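Workshop members build hand-held gripper to teach a table-clearing arm

By Binta Amadi
Wednesday, April 26, 2023

A group of hobbyists at the Flukwood shared workshop in Londau has finished the second version of a hand-held gripper, and has begun using it to record everyday jobs such as picking up cups and putting them back down.

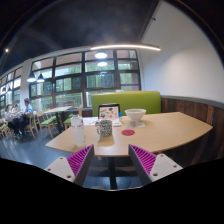
The tool, which the group calls Bawa, is held and worked by a person. A camera on it records what the fingers do, and the recordings will be used to train a small robot arm that is still being put together on a bench at the workshop. The arm is to carry the same fingers as the hand-held tool, so that what it sees when it moves is close to what was recorded.

Tetteh Korletey, who started the project in January, said the build had cost 400 pounds so far, most of it spent on the camera and on parts for the arm. The ribbed magenta fingers bend a little when they close on something, and each has a dark grey contact strip on its inner face. They are screwed to pale grey plates, so a worn finger can be changed without taking the rest of the tool apart.

"The first set was too stiff," Korletey said. "It was fine with a block of wood and hopeless with anything round. We made the ribs thinner and that sorted most of it."

The first version also had a heavier handle, which made people's wrists ache after a few minutes. The new handle is shorter and the battery has moved to a belt pouch, joined to the tool by a cable. Two members have complained that the cable catches on chair backs, and a clip is being tried.

The group has made 1,205 recordings up to now. Most are of crockery on tables - mugs, bowls, coasters and the like. Each one lasts a few seconds and has to be checked by hand before it is kept, a job shared out on the workshop's Tuesday evenings. Recordings are thrown out if the camera loses track of where it is, which happens most often in front of plain walls or when the tool is swung too fast.

Windows have been another difficulty. Bright daylight behind a table can leave the objects on it looking dark, and the camera settings have been changed several times to deal with it. Korletey said he would rather keep some recordings with awkward light in them than train the arm only under workshop lamps.

The arm itself has six joints and is built from a kit, with a base plate cut at Flukwood. It can reach across a small table but cannot yet lift a full mug. Stronger motors for the shoulder joint have been ordered from Wullano, a parts supplier in the town, and are due next month.

The group plans to put drawings for the fingers and handle on the workshop's website once the cable clip has been settled. Members who want to try the hand-held tool can ask at the front bench on any open evening. Training takes a quarter of an hour.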